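Print this page
E-mail this page

Sumen Hand Gripper Kit — Frequently Asked Questions

Last updated July 30, 2023

We collected on this page the questions which customers send us most often before they order the Sumen kit, and also some which come after the first week of use. If your question is missing, please write to the support desk in Mundham. Stella Mbwambo or Oduor Kioko will answer you, usually on the next working day.

What do I receive when I order the kit?

You receive the handle with the trigger, one pair of white fingers, two pairs of ridged soft pads in magenta, the camera mount, the camera itself, a charging cable and a small hex key. The memory card is not included. Many customers already have their own cards and prefer a certain size.

Do I need a robot arm to use it?

No. The kit is held in the hand, and you record the demonstrations by yourself. Later the same fingers can be put on an arm with the Dirnari adapter plate, which is sold separately. We advise to use the same type of pads on both, so that the grip in the recording and the grip on the arm stay similar.

Which arms does the adapter plate fit?

At the moment there are two versions of the plate. Please send us the flange drawing of your arm before you order, and Genivaldo Pimentel from our workshop will tell you which version you need. If no version fits, he can cut a plate to your drawing, but this takes longer and it cannot be returned.

Can I record outside of the laboratory?

Yes, and we recommend it. A model which has seen only one table in one room often becomes confused in the next room. Cafés, kitchens, waiting areas and shared offices are all good, if you have the permission of the place. Leave the things on the table where people have put them — a tidy table teaches less. Please think also about the persons in the background. Our software can blur faces before the upload, but this function is off when you receive the kit, and you must switch it on in the privacy menu.

How does it hold smooth or round objects, for example a water bottle?

The ridges of the pads are made for this. Close the fingers slowly until both pads touch the bottle, and then squeeze a little more. It is better to grip on the lower part, where the water supports the wall. On thin plastic, too much force on the empty part will bend the wall inward, and the bottle can turn in the fingers when you lift.

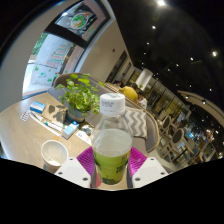
Mercy Swai wrote to us that with full bottles she had no trouble, but that half-empty ones were slipping for her after some weeks of daily recording. She washed the pads with dish soap, let them dry for one night, and the grip came back. She asks if we could put this in the manual. We thank her for the advice, and it will be in the next printing.

How long do the pads last?

We calculate 3000 grips for one pair. This depends much on what you are holding. Cardboard and rough wood will wear the ridges faster than plastic or glass. When the ridges feel flat under your thumb, please change both pads together.

How do I change the pads?

Switch off the kit, loosen the screws of the finger with the hex key and pull the old pad forward. Push the new one in until it stops. Do not use glue. After changing, run the short calibration in the menu, otherwise the opening width in your files can be wrong.

How heavy is the kit? Will my arm become tired?

The kit weighs 274 grams without the camera. Most people can work with it for a long session, but we suggest a pause after every 4 recordings at the beginning. Yuzuki Chiba, who trains our new operators, advises to keep the elbow near the body and to move the whole arm, not only the wrist.

Can I use it with the left hand?

Yes. The trigger is in the middle and the handle has the same shape on both sides. Only the cable exit is on the right, and a left-handed person may like to fix it with a strip of tape.

Is there a rental?

Yes, through our partner Lyimo. The shortest rental is two weeks. The pads are counted as used material and you don't need to send them back.

When will the narrow fingers be available?

We plan them for December. They are for small objects like pens and pill packs, which the present fingers can pick up only with some practice. Customers who already own the kit will be able to order the narrow fingers alone, without a new handle.

Print this page
E-mail this page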